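Okonkwo household chores project
Progress report to the Plinov fund, September 2024
Prepared by Adaeze Akinola, with notes from Nikau Ruawai and Babatunde Bashir

Where we are

We are past the halfway point of the grant and I am very pleased to say that the table-laying work is going better than I dared put in the original plan. When we wrote to you last, the arm could pick up a cup from a known spot and put it down on another known spot, and that was the whole of its talent. It can now lay a single place, start to finish, on a mat it hasn't met before, and get it right more often than it gets it wrong. For anyone outside this field that may sound small. We had the biscuits out.

The question you funded us to look at was a plain one: can a machine do the ordinary jobs in a house or a small shop yet, to the standard a person would put up with? We picked six chores. My short answer at this stage is yes for one of them, nearly for two, and no for the other three.

The six chores

Wiping a flat surface: yes. It is slow, but the surface comes up clean and Yetunde Ogbonna (who runs a café and is our hardest marker) would accept it.

Laying a place: nearly. Plates are fine. Forks and knives are fine if they are lying flat with a bit of space round them.

Stocking a shelf with boxed goods: nearly. Poltel lent us a bay of shelving and we have had good long runs on it. The trouble comes when a box has been put back sideways by somebody in a hurry, as happens in every shop in the country.

Folding towels: no. We get a folded towel, then something that looks more like a dropped scarf, and we can't yet say why one goes well and the next doesn't.

Loading a dishwasher: no. Bowls nest, racks wobble, and the arm can't see what is behind what.

Sorting laundry by colour: no, although the sorting is easy. Getting one sock out of a heap of socks is where it falls down.

How the teaching is going

Nearly all the progress since the last report comes from better demonstrations. People do the chore themselves with a pair of hand-held grippers, and the machine learns from those runs. We now have 3,000 usable ones across the six chores, of which 742 are table-laying. Osaze Ibrahim went back through the early table runs over the summer and threw a good many out, mostly where the person had fumbled and carried on. The success rate went up the very next week, with less data than before! We have since written a one-page guide for new demonstrators, and the main point in it is to slow down near the cutlery.

We also changed the layout of the table task. Early on, everything started in a heap at one side. Now the plate and flat cutlery can be in place already and the spoon stands in a wire-mesh caddy, so that people practise the part we are weakest at.

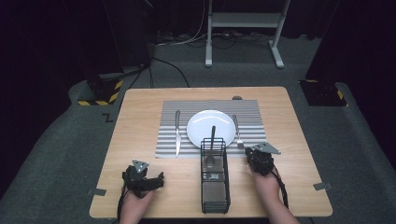
What is still hard

Wire mesh. The depth readings go patchy on it, and the arm tends to reach a little to one side of where the handle is. Nikau has a fix half working that uses the tip of the handle as the target and ignores the basket altogether.

Shiny plates. Light off the rim gets read as an edge. Matt plates would solve this overnight, but people own shiny plates, so we are keeping them in.

Speed. A person lays a place in a few seconds. Our best run is much longer than that, and I don't expect it to come down greatly during this grant.

Spending

We are within budget. The one overspend is on gripper jaws, where we got through 10 pairs before Bodine supplied a tougher rubber. Babatunde has moved money across from travel to cover it, and the detail is in the attached sheet.

Plans to December

Finish the spoon work and run the full place setting in Yetunde's café, outside opening hours.
Collect more shelf runs with boxes turned the wrong way.
Give towels one more proper go, then decide whether to drop them and put the time into the dishwasher. I would welcome your view on this before we commit.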